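コーデュロイのシャツを、もう一度ハンガーに
冬の服とゆっくり付き合うための、掛け方と手入れの話
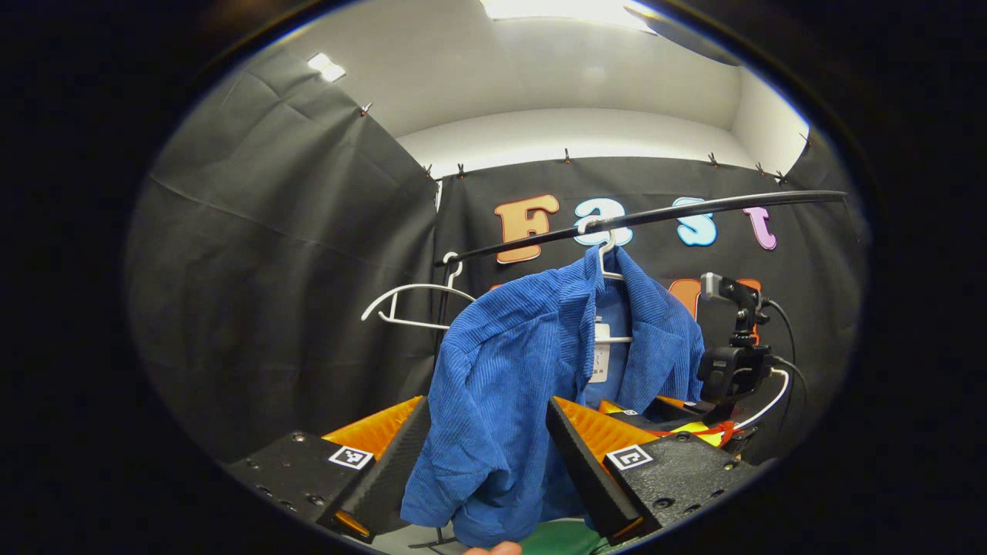
コーデュロイのシャツは、畳むのと掛けるのと、どちらがいいのでしょうか。

掛けるほうをおすすめします。畝のある生地は、折り目のところで毛が寝てしまい、重ねた服の重みがかかると、その筋がなかなか戻らないからです。引き出しにしかしまえない場合は、ゆるく丸めておくと折り目がつきにくくなります。

そんなふうに教えてくれたのは、川沿いの細い通りで衣類の手入れと直しの店「ムンステッド（Munstead）」を営むアルジュビェタ・イェリネクさんである。表の看板は小さく、うっかりすると通り過ぎてしまう。わたしも最初の取材の日、二度ほど前を行き来して、結局は隣のパン屋さんに道を聞いた。戸を開けるとアイロンの蒸気のにおいがして、奥からイェリネクさんが「寒かったでしょう、まず座って」と声をかけてくれた。こちらはまだ名乗ってもいなかったのに、もう湯呑みが出てきている。そういう店である。

店に持ち込まれるものは季節で変わる。八月には麻のワンピースと浴衣がどっと来て、年が明けるとコートとセーター、それからコーデュロイがぐっと増えるのだそうだ。なかでもコーデュロイのシャツは、相談の多い服らしい。ジャケットほど構えなくてよくて、ネルシャツよりはちょっとよそゆきに見える。羽織にもなるし、ボタンを留めてセーターの下に着てもいい。便利だからつい毎日着てしまって、気がつくと肘と裾がくたびれている、という話を、わたしは少しばかり耳の痛い思いで聞いた。わが家の椅子の背にも、まさにそういう一枚が掛けっぱなしになっていたのである。

「椅子の背はね、やめてあげてほしいの」とイェリネクさんは言う。背もたれの角が当たったところだけ生地が押されて、畝がつぶれる。しかも本人は掛けたつもりでいるから、そのまま何日も過ぎてしまう。脱いだらまずハンガーへ。たったそれだけで、翌朝の様子がずいぶん違うという。

では、その掛け方を教わろう。

ハンガーは、肩先の位置がシャツの肩の縫い目と合うものを選ぶ。大きすぎると袖の付け根がぽこんと飛び出し、小さすぎると肩が落ちて、前身頃に斜めのしわが寄る。厚みのある木のハンガーでなくてはいけないのかと尋ねると、「シャツなら細いプラスチックで十分よ」と、あっさりしたものだった。コートや重いジャケットは別として、シャツの重さであれば、幅さえ合っていれば困らない。クリーニング店でもらった針金のものは、肩の線が鋭すぎるので、できれば早めに替えたい。

襟元から無理に押し込むと首まわりが伸びるので、ボタンは先に外しておき、片方の肩から順に着せるように通していく。通ったら、いちばん上のボタンと、ひとつ飛ばして三番目を留める。襟は一度立ててから、指で折り山をなぞるように倒す。襟の後ろはくしゃっと起き上がりやすく、ここを直しておくだけで、次に着るときの手間がひとつ減る。

最後に裾である。前後の裾を両手で軽くつまみ、まっすぐ下へ、ほんの少しだけ引く。力はいらない。生地がすとんと落ちる感じがしたら手を離す。横へ引っぱると畝が曲がって見えるので、下へ、下へ。袖も同じように、袖口を持って一度すっと伸ばしてやる。

「着た人の形がまだ残っているから、それを服に返してあげるの」

イェリネクさんはそう言って、自分の言葉に照れたように笑った。

ところで、掛ける場所のことも書いておかなければいけない。わたしのような狭い部屋の住人にとっては、こちらのほうが切実だったりする。

布の仕事をしているブランディーヌ・オベールさんは、ムンステッドの古いお客さんで、六畳の部屋に奥行きの浅いラックをひとつ置いて暮らしている。洋服だんすは引っ越しのときに手放した。ラックに掛けてよいハンガーは六本までと決めていて、残りは押し入れの箱の中。季節が変わると入れ替える。

「必ず一本、何も掛けないハンガーを残しておくんです」とオベールさん。帰ってきて脱いだ服の行き先が、先に用意されているというわけだ。なるほど、椅子の背に掛けてしまうのは、ハンガーがぜんぶふさがっていて、つい面倒になるからだった。わたしは手帳にこの話を書いて、二重線まで引いた。

服と服のあいだは、指が四本すっと入るくらいが目安だという。コーデュロイは毛足があるぶん、隣の服と触れあうと糸くずを呼びやすい。とりわけ白いセーターの隣は避けたほうが無難で、オベールさんは青や茶のコーデュロイをまとめて端のほうに寄せている。棒がたわんできたら、それは服が多すぎるしるし。真ん中に重いコートを集めず、支柱の近くに寄せるとだいぶ持ちこたえてくれる。

洗い方についても、やはり聞いておきたかった。イェリネクさんの答えは、まず襟の内側の表示を読むこと。家で洗えるとわかったら、裏返してボタンを留め、ネットに入れて弱い水流で洗う。色の濃いものは、はじめの何回かは単独で。脱水は短めにして、取り出したらすぐに大きく振りさばく。畝のあいだに残った水が重みになって裾のほうへ下がってくるから、干してしばらくしたら、裾だけ乾いたタオルで押さえておくと乾きがそろう。

アイロンは裏から、浮かせて蒸気だけ。表からじかに当てると、そこだけ毛が寝て光ってしまう。もしもうっかり光らせてしまったら、蒸気をたっぷり当てて、やわらかい服ブラシで下から上へ起こしていく。店では「ニニッツ（Ninitz）」という工房の馬毛のブラシを長く使っていて、柄のところが飴色になっていた。ブラシの目に詰まった糸くずは、古い櫛ですくい取る。この櫛がまた年季の入ったもので、歯がところどころ欠けている。「買い替えようと思うんだけど、これがいちばんよく取れるのよねえ」と、うれしそうに見せてくれた。

帰りがけ、預かり棚の上に、古いコーデュロイのシャツが一枚出してあった。襟が擦り切れたので、襟を裏返して付け直すのだという。直し代に五十ユーロ近くかけるなら新しいのが買えるのに、と家族には言われたそうだが、持ち主はこれがいいと言って譲らなかった。肘には前にも当て布をしていて、その色が元の生地と少しだけ違う。けれど何年か着るうちになじんで、今ではどちらが先に褪せたのかわからない。

わたしは家に帰ってから、まっ先に椅子の背のシャツを取りに行った。肩を通し、ボタンを二つ留め、襟を起こして倒し、裾をつまんで下へ引く。それから押し入れをのぞいて、着ていないカーディガンを一枚畳み、空いたハンガーをシャツの隣に掛けた。

ムンステッドでは、直しは服を見てから相談で値段を決める。持ち込む前に洗濯を済ませておくこと、外れたボタンがあれば一緒に持ってくること、この二つだけお願いしたいとのことである。

（2022年2月5日）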